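Babak Tabrizi avait promis les pièces pour janvier, et il tenait d'habitude ses promesses. Il avait écrit la date en tête de son carnet, 2025-09-16, puis le nom de la cliente, Gendisska, puis rien d'autre. Il attendait que l'atelier se range pour reprendre la plume.

C'est Nyokabi Lema qui rangeait. Elle avait tiré la table grise au milieu de la pièce et apporté les sachets de Fenudar, ceux qu'on n'avait pas rouverts depuis le déménagement. Les étiquettes étaient restées dans l'ancien local. Il fallait reconnaître les pierres à l'œil, et toutes étaient blanches.

Elle travaillait sans parler. Elle prenait un sachet par le haut, le secouait un peu pour faire descendre les éclats dans un coin, regardait, le reposait à droite. Les petits pots ronds servaient pour ce qui était trié, la boîte à compartiments pour le reste. Il y avait dans cette méthode quelque chose de sa mère, qui rangeait les boutons de la même façon et qui se fâchait quand on refermait un pot de travers.

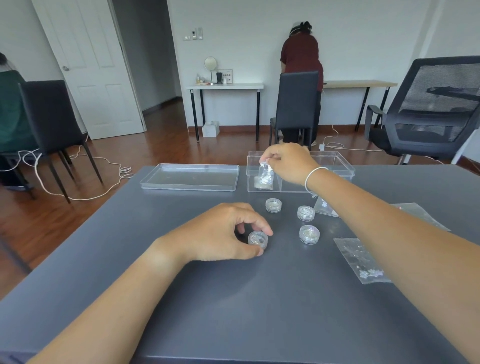
## Le carnet

Babak relut sa page. La commande disait 400 pierres pour la robe, cousues une à une sur le col et les poignets. Gendisska chantait à Mussa, au théâtre Gralletti, dans une salle où les projecteurs étaient placés trop bas. Elle voulait que le col prenne la lumière et que le visage reste tranquille. Elle avait dit cela au téléphone, très vite, puis elle avait parlé d'autre chose pendant 30 minutes.

Il n'avait pas noté l'autre chose. Il s'en souvenait pourtant : une maison qu'elle vendait, un frère qui ne répondait pas aux lettres, le jardin qu'il faudrait arroser jusqu'à la signature. Il avait dit oui, je comprends, et il avait dessiné un col dans la marge.

Maintenant il regardait ce col et le trouvait trop haut. Il le gomma. Le papier s'était creusé à cet endroit et le nouveau trait passa mal.

— Le fil, demanda-t-il, on prend lequel ?

— Le même que l'an dernier.

— Il cassait.

— Il cassait parce que tu tirais.

Il écrivit « fil » et mit un point d'interrogation à côté.

## La boîte

Dans l'après-midi, Nyokabi changea d'idée. Les pots posés partout sur la table finissaient par rouler, et elle aimait mieux les savoir ensemble. Elle consacra un compartiment aux pots et garda l'autre pour un sachet. Les pots tenaient par deux, sur deux rangs, sans jeu. Elle eut l'air contente, ce qui ne lui arrivait pas souvent avant le soir.

Babak pensait au frère. Il se demandait s'il viendrait au concert, s'il s'assiérait au fond, et si de là-bas on verrait quelque chose du col. Il aurait voulu poser la question à Gendisska, mais elle aurait su alors qu'il avait écouté. Il rouvrit le carnet, écrivit « poignets d'abord, col ensuite » et souligna la ligne.
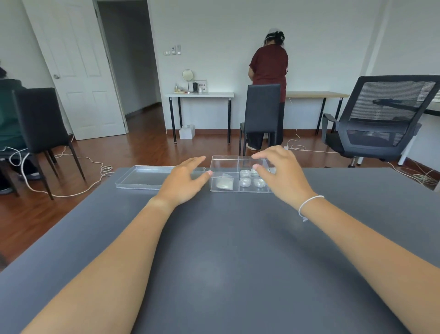 Nyokabi dit que les poignets pouvaient attendre, qu'on commençait toujours par le col, et qu'avec des pierres pareilles il valait mieux coudre le matin, près de la fenêtre, quand les yeux étaient encore bons.

Il barra la ligne et la récrivit dans l'autre sens.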